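Crate Rest for a Dog Who Does Not Like Crates

1/20/19

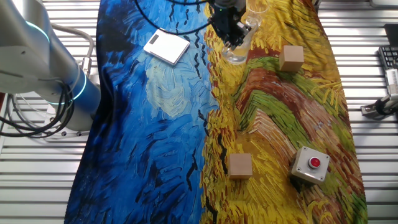 Lulton is a four-year-old shepherd mix, and in June he had surgery on his left knee. The discharge sheet said strict confinement for the first stretch, leash walks to the bathroom only, no stairs, no jumping. It said very little on how to confine a dog who had spent his whole life avoiding confinement. I kept a log during the recovery and have finally typed it up, mainly for my own use if the other knee goes.

Some background on the behavior. Lulton does not panic when left alone. He sleeps on the couch when we are out and has never chewed anything larger than a sock. Put him behind a closed door or a crate gate, though, and he starts: panting, then pacing, then digging at the latch side. I used to call this separation anxiety. Branwen Parry, the trainer we hired, watched him for one visit and said it was confinement distress. The treatment plans overlap but they start in different places. With separation anxiety you work on the leaving. With Lulton we worked on the gate, with a person in the room the whole time.

Log entries recorded the time the gate closed, the time of the first sign of stress, which sign it was, and what was going on in the house. I used yawning, lip licking, panting, whining and digging, in that order, as a rough scale. By the end there were 1,081 entries. Most of them are dull. The dull ones were the goal.

Setup. The pen was a folding wire type, not the airline crate we already had. He could stand and turn around but could not get up any speed. Rubber mat under the whole thing, bedding on top of the mat, water bowl clipped to the side. I moved the pen twice. It started in the back bedroom, which is quiet, and he did badly there. In the kitchen corner he did better, even with the dishwasher going. My reading is that the noise mattered less to him than being able to see people.

Procedure. Gate open, food inside, dog goes in and comes out as he likes (on leash, post-surgery). Then gate pushed to without latching, food delivered through the wire, gate opened before he finished eating. Then latched for two seconds. The increase after that was not a straight line. Branwen had me vary it so that a long one was followed by a couple of easy ones. When I got impatient and made every trial longer than the last, he began refusing to walk in, and it cost us several sessions to get that back.

Medication. Our vet, Dr. Brittany MacDonald, prescribed a sedative for the early recovery and was clear that it was there to protect the joint and would not teach him anything. I am leaving out the drug and the dose. Dogs differ, and the person to ask is whoever did the exam. I did note in the log whether each session was before or after a dose. The sessions close to a dose look good and I do not put much weight on them.

Food. Kibble was worthless inside the pen. Plain boiled chicken worked. Frozen wet food in a rubber toy worked best for anything long, and licking seemed to settle him more than chewing did. I cut his dinner to make up for it, as extra weight on a repaired knee is a bad trade.

Things I would change. I would start gate practice well before the surgery date; we had notice and used none of it. I would skip the cover. Some dogs relax under one, but Lulton pulled it through the wire and stood on it. I would also write down sleep. I recorded every whine and have no idea how many hours he spent lying flat on his side, and that number would have told me more.

Current status: the knee is sound, the surgeon has released him, and the pen is still up in the kitchen with the gate tied open. He naps in there some afternoons. I close it for a short session 4 times a week and log it the same way as before.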